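Korkel cork underlay sheets: two winters on a rented floor

Reviewed 04/02/2019

I bought the Korkel sheets to quieten a timber floor in an upstairs flat. The downstairs neighbour could hear chairs being pushed back and, by his account, most of my phone calls. The landlord would not pay for carpet but had no objection to anything I could take with me when I left.

The sheets come in packs from Kristiansen, who also sell a rubber version that I did not try. I needed 2 packs for the living room, with enough left over to do the strip beside the kitchen bench. They go down loose under a rug. There is an adhesive option for permanent jobs, but the instructions tell renters to leave it in the shop, and I did.

Laying them

The first pack had been stored on its end and the sheets had a curl in them. I laid them flat under books for a weekend and most of it came out. One corner near the balcony door still lifts a little in dry weather.

Cutting is easy with a sharp blade and miserable with a dull one. Cork crumbles when you drag at it. Score it, go over the same line again, then snap it. I went through three blades on the living room, and the offcuts filled a shopping bag. Vacuum before the rug goes down or you will be walking granules through the house for a month.

Noise

Footsteps are much softer. Dropped cutlery is still dropped cutlery, though it no longer wakes anyone. Voices are the same as before, and I would not buy cork for that. Ivar Skjelbred, the neighbour in question, put the improvement at "most of the chairs", and I think that is fair. He has stopped knocking on the ceiling.

I also priced the Odeo foam roll. It was cheaper by almost $100 for the same area, but the sample in the shop stayed dented after I stood on it, so I paid the difference.
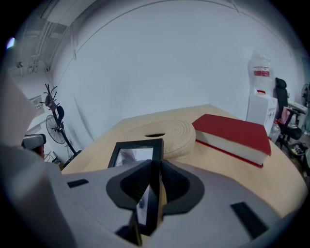
Wear and smell

There was a smell for the first week, a bit like the inside of an old cupboard. It went once the windows had been open a few days. Under the sofa legs the sheets have compressed and have not recovered. Elsewhere they look much as they did when I laid them in September, the year before last.

I spilled a full mug of tea near the bookshelf last winter. The rug took the worst of it. I lifted the sheet, stood it against the wall overnight and put it back the next day. No mark on the boards underneath.

Who should buy it

Renters with timber floors and somebody living below. If you own the place, get a proper acoustic layer put in under the boards and skip this. If your trouble is music or television, look elsewhere. Firketti do a thicker mat for that, which I have not used.

Four stars. I would have given five if the packs were stored flat.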